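**Trarkitz revises harness and footrest on its convertible high chair**

Trarkitz has released a second version of the Pendex, its convertible high chair, with a redesigned harness, a deeper footrest and a new set of leg fasteners. The chair still covers three uses: full-height feeding chair, strap-on booster and low play seat. The price is unchanged, and deliveries to stores begin in July.

The main change is to the harness. The first Pendex used a five-point harness with a separate plastic slider on each shoulder strap. The sliders have been dropped. Strap length is now set at a single adjuster below the crotch buckle, and both shoulder straps move together when it is pulled. The shoulder slots have 2 height positions, as before, but the upper pair has been moved closer to the center of the seat back to keep the straps from slipping off narrow shoulders.

The buckle itself is larger and releases with one button. Webbing can be removed without tools and washed at low temperature. Trarkitz advises against tumble drying.

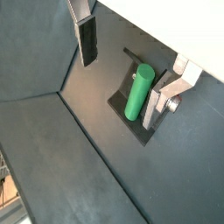 The footrest now extends further forward and locks at more heights than the old one, which owners of the first version had described as too shallow for a child past the first birthday. It slides on two rails and is held by a spring pin on each side. Both pins must be engaged before the chair is used. The footrest comes off completely for booster use and does not need to be removed for the play seat, where it folds under the frame.

Leg sections on the feeding chair are joined with captive bolts in place of the earlier push buttons. Assembly takes one hex key, supplied in a clip beneath the seat. Changing from feeding chair to play seat means undoing four bolts, and the manual asks that they be checked again after the first week of use.

The tray is carried over with one alteration. Its release levers have moved from the underside to the front edge, so that it can be taken off with one hand. A removable liner fits a standard dishwasher rack. Trays from the first version will not fit the new seat shell, and Trarkitz does not plan to offer an adapter.

In booster form the seat straps to a dining chair at the back and underneath. The dining chair must have a flat seat and a full back. Stools, folding chairs and benches are ruled out in the manual. 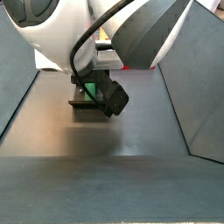

Fabric inserts are made by Britska and come in gray, rust and pale green. The inserts attach with snaps at the shoulders and a loop around the crotch post. They are sold separately, and the seat can be used without one. An insert for smaller babies, with extra side padding, is due later in the year.

The first production run is 1,497 chairs, of which 700 are reserved for Naqvi, the nursery chain, ahead of general sale. Naqvi will have the chair on display in 33 stores and will also stock spare harnesses, pins and tray liners. Other retailers will receive chairs from the second run.

Owners of the first version can order the new harness as a kit. It fits the existing slots in the lower position only. The new footrest cannot be fitted to the older chair, whose rails have a different spacing.

Version numbers are molded into the underside of the seat shell, next to the hex key clip on the new model and behind the left rail on the old one. Trarkitz asks customers to have this number ready when ordering parts.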